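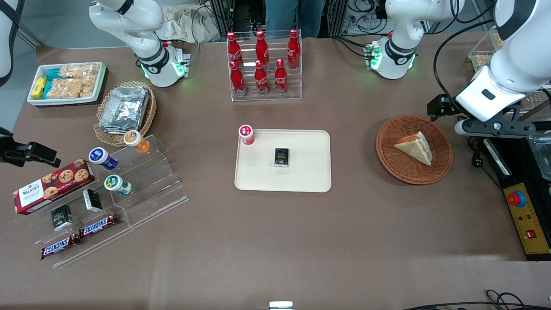 2 min read · 788 views

Packing lunch vs. buying at work

hgudeta
Started a new job in February and the cafeteria wants more than I'd like to pay for a plain wrap. I've been packing lunch for a month now. My problem is bread. By noon anything with tomato in it is mush. What do you all do?

Tordale60
Butter to the edges on both slices. Mayo soaks in, butter doesn't. Tomato goes in its own container and gets added at your desk.

wafula_m
Disagree on the butter. It goes hard in the fridge and tears the bread when you spread it. Cream cheese works better. Pat the vegetables with a paper towel first and salt them after, never before.

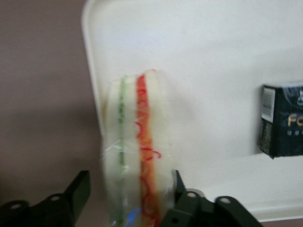
Wrap it in parchment, then foil. Plastic wrap traps the moisture and you're back where you started.

Dagim Negash
I gave up on sandwiches and take rice and lentils in a jar. 900 grams of dry lentils lasts me most of a month. Microwave is free at 11:30 if you go early.

hgudeta
We have one microwave for the whole floor and the line is terrible. It has to be something cold.

Tordale60
Then toast the bread and let it cool all the way before you build it. And wafula, take the butter out the night before. It spreads fine.

wafula_m
Not in my kitchen in winter it doesn't. Toasted and cooled is good advice though.

selam_w
Does anyone freeze theirs? I do ham and cheese on Sunday nights, five at a time, and they thaw by lunch. Doesn't work with cucumber or lettuce.

hgudeta
Going to try the cream cheese and parchment this week. Will freeze a couple too if I can clear out a shelf.

Search this forum Enter keywords Go

Related threads
Lunch bag that fits a tall thermos
Is the Flikis bento box worth it?
Cheap snacks that keep in a desk drawer
Slicing your own bread evenly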